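Chapter 10: Why a Chorus Sticks

3 min read
Print | E-mail

Play a song you love and wait for the chorus. Feel that lift? Most of it comes from repetition, and I can't wait to take it apart with you! We start with "Tilia," a ballad with a tune of just five notes, then speed things up with "Dorau" (bring headphones, the bass line is a joy). Hum each one before you read on.

Comments

Theano Bakalis: Hummed it all through lunch.

Tiziana Greco: Is the verse of "Dorau" in a minor key?
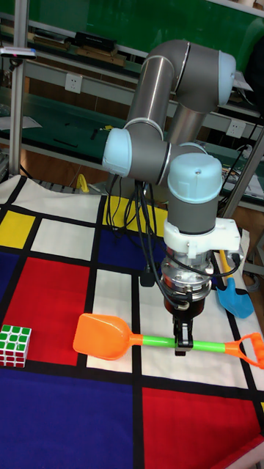
Fig. 10.1 Gripper closed on the green handle of an orange toy shovel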